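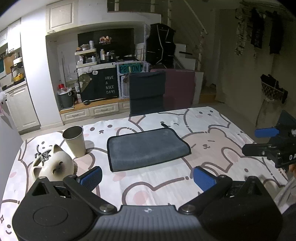 Used car check before purchase, Walen three-row SUV, with my comments. I do the paper part at the kitchen table and the rest outside by daylight. A folded cloth, like the one on the tablecloth with bears and bunnies, goes with me for the dipstick.

1. Oil level – OK. Color is dark but even.
2. Tires – front pair OK. Rear left has 3 mm of tread, please replace before winter.
3. Brake lights – OK, all three.
4. Third row belts – right one is returning slowly. Ask the dealer in Wedmont.
5. Spare wheel – present, pressure low.
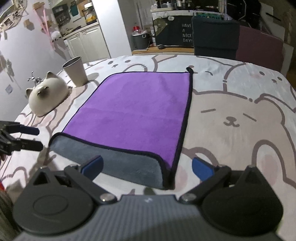 Must the engine be cold for the oil check?
Follow the owner's manual, and park on level ground in every case.

6. Battery – terminals clean, date label missing.
7. Wheel nuts – tightened to 106 Nm, as the manual of this car says.
8. Service book – last stamp from Šimek garage in June. Invoice 853 is attached.
9. Test drive – 18 km to Sarnasau and back. Small noise from rear left, to be checked again with the new tire.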